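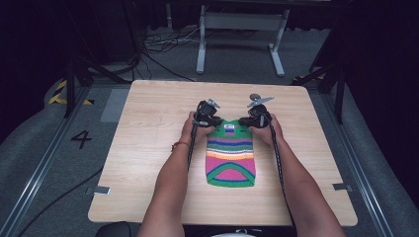

Small knitted garment lying flat on the table, with both hand-held grippers on the top edge.

Workshop tips: showing a folding task with hand-held grippers

These notes cover recording by hand, where you hold the grippers yourself and work on the real item. Remote control has its own section near the end. Everything was written for knits and light cottons. Towels behave much the same. Stiff fabric such as denim needs a stronger grip and is not covered.

Setting up the table

Use a plain table you can reach across without leaning. If you have to shift your feet to get to the far edge, the item is too far away or the table is too deep.

Put short strips of tape on the tabletop as reference marks. Gray on light wood is easy for you to find and does not draw the eye in the recording. Do not move the strips partway through a set. If one peels, replace it in the same spot before the next take.

Number the stations on the floor in large figures and write the station number in the log.

Push the chair in. Folding is done standing, and a chair back at elbow height catches cables.

Cables

Let each cable run down the inside of the forearm or drop straight to the table beside it. Before the first take, reach as far as the task requires with both hands and check that neither cable goes tight. A cable that drags over the garment will move it, and a light knit moves very easily.

Braided sleeves snag less on loose yarn than bare rubber. They do pick up lint, so wipe them when you change items.

Loose cable on the carpet should be taped down or routed behind the table.

Gripping knitwear

Pinch the edge, one layer or two, and decide which before you start. Mixing the two within a set is the most common fault we find on review.

Close slowly. Knit bunches up between the fingers if the gripper snaps shut, and the bunch stays in the fabric after release.

For the first lift, place both grippers on the top edge, close together, and spread them only after the fabric is off the table. On very small pieces there may be no room to spread. Lift and lay instead.

Leave labels alone if you can. They are slicker than the knit and slide out.

Striped items are useful for practice. A crooked fold shows at once against the bands.

Pace

Work at half your normal speed. Pause at the start and end of each take with the grippers still. A take that runs past 90 seconds usually has a mistake in it; stop, reset and record again. Do not fix a bad fold inside a take unless the set is marked as a correction set.

Reset the garment by hand to the same rough position, with small changes in angle. A set with identical starts is of little use.

Remote control

The Lelico arm follows the operator with a short delay. Wait for it to settle before closing. Operators who come from hand recording tend to close early and pinch air.

Keep 2 people on a remote session: one to drive, one at the stop button.

How many takes

For one garment type we plan 500 takes by hand. For a mixed basket, plan 2000 and change the item often. Quality drops when hands get tired, so break before you notice it.

Cleaning and storage

Brush fluff out of the gripper hinges after each session. Hang the grippers with the cables loose. Tight coils kink the braid near the housing, and the Clomau replacement leads take weeks to arrive.

Sturia workshop pages. Last changed 24 Mar 2018. The section on remote control was added in February.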